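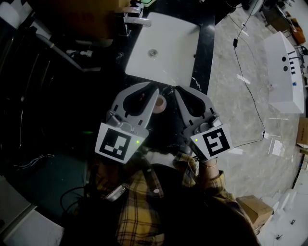
Joanne Dawber

Search this site Go

Robotics Club – Minutes, April

Present: Stergiou (chair), Stanciu, Brøndum, Koutsoukos, Dawber (minutes).

1. Minutes of the previous meeting accepted with one correction: the Mestex order was for 21 fasteners, not 18.

2. Handheld gripper. Tape pickup at the sink counter stays in the task set. Koutsoukos reported that marker tracking drops out in low light. Stanciu to repeat the task with a lamp and log both marker cards separately. Finger spacing unchanged until then.

3. Data. 743 recordings on the club drive. Brøndum asked that file names carry the task first, then the operator's initials. Agreed. Old files will not be renamed.

4. Kirkholm meet. Three members to attend. Entry form with Stergiou – team name still open.

5. Floor cables to be coiled at the end of each session. Action: all.

Next meeting 4:30 p.m., same room.

Last updated: April

This site uses cookies. Accept Manage settings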